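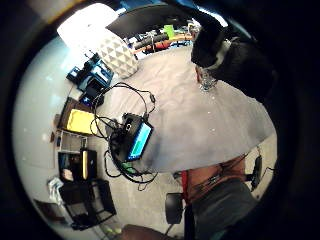
ok thread time, people kept asking what I've been doing with my evenings and it's this: figuring out which robot training demos are worth keeping and which ones quietly wreck your policy

quick background. our project is called Belay. we collect demos with a hand-held gripper (no robot arm needed while collecting, you just pick stuff up with it) and then train a policy on the video. glasses, cups, small things on a table

we had 337 demos after the last big push. all of them "successful," as in the glass got where it was supposed to go. so I trained on all 337 and the policy was... meh. it would get close to the glass and then hover there like it forgot why it walked into the kitchen

first guess was not enough data. everybody's first guess is not enough data!! mine too, every single time

but then I sat down and watched them. all of them. (bring snacks.) and a bunch had this little pause right before the grasp, where the person holding the gripper stops to line things up. totally natural thing to do with your hand. terrible thing to teach, because the policy sees a near-still view and learns that near-still is a fine place to be

so the method, if you want to call it that: score each demo by how long the gripper lingers close to the object before the fingers start closing. we named the score Hultamel, don't ask, it was late and it stuck

sorted by score, took the best 127, threw the rest in a folder, retrained from scratch. same network, same settings, same everything else

result: the 127-demo policy beat the 337-demo one. we ran 38 trials with each, same start positions, and the hovering dropped to 4 trials. with the full set it was more than half of them. I reran it because I didn't believe it

things I tried that did NOT help:
- just cutting the pause frames out (motion gets jumpy, grasp gets worse)
- speeding up the slow part (better than nothing, still hovers)
- telling myself to pause less while recording (lol)

clear glass is still the hardest thing we do, by the way. Hultamel helps with the approach but if the policy is wrong about where the rim is, no amount of clean data sorting saves you. working on that next and I have feelings about it

caveats before someone yells at me: one table setup, one kind of task, and I picked the cutoff by looking at the histogram and going "there." I'd love to see somebody try it on folding or pouring, where slowing down might be the right thing to do

also a few people asked if you could weight the demos by score and keep them all. yes! trying it now. early runs sit in between the two, so I'm not ready to say anything smart

code for the scoring is short and kind of ugly. I'll clean it up and put it with the rest of the Belay stuff in December, once I've renamed the variables I'd be embarrassed for you to see

ok back to labeling rims

Last updated: December, 9:40 pm

More from this author
Why my gripper timestamps drifted (a sad story)
Trellance notes: syncing two video streams on the cheap
Tokosell, our replay viewer, finally has a pause button
How many trials is enough trials?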